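Ergonomie du poste de travail, séance 4 : l'encombrement du plan de travail
Polycopié, version du 23 avril 2019 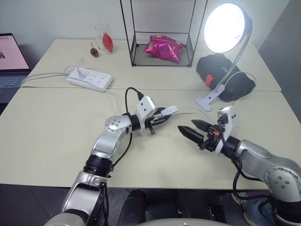 Fig. 1. Deux tables accolées, multiprise et câbles blancs, lampe à col de cygne.

On lit partout qu'un bureau rangé rend plus efficace. La formule plaît aux vendeurs de boîtes. Avant de la recopier dans vos rapports, demandez-vous sur quoi elle repose.

4.1 Les sources
L'enquête Kendano annonce 785 répondants, tous volontaires, qui évaluent eux-mêmes leur désordre. Le rapport Gusescombe en compte plus de 2789, mais ne définit jamais le mot « encombré ». Aucun des deux ne mesure le travail accompli. Je vous laisse juger de la courbe de la page 13.

4.2 Ce qui se discute sur pièces
Le vase en verre et le sachet magenta posé dans le casier en fil métallique noir seraient, selon la grille Drulum, des « objets parasites ». Pourquoi ? Ils sont sur la table du fond. La grille pénalise la présence d'un objet, sans égard pour sa place.
Les câbles méritent plus d'attention. Une multiprise posée sur le plateau prend de la surface et laisse traîner ses fils. La fixer dessous est le conseil habituel ; reste à savoir qui ira se baisser pour débrancher.
La lampe tient par une pince au bord de la table. Gain de place réel, modeste.

4.3 À préparer
Relire la grille Drulum et relever deux critères invérifiables. Photographier votre propre bureau sans le ranger avant. Rédiger une note de 50 lignes au plus, sans adjectifs de catalogue.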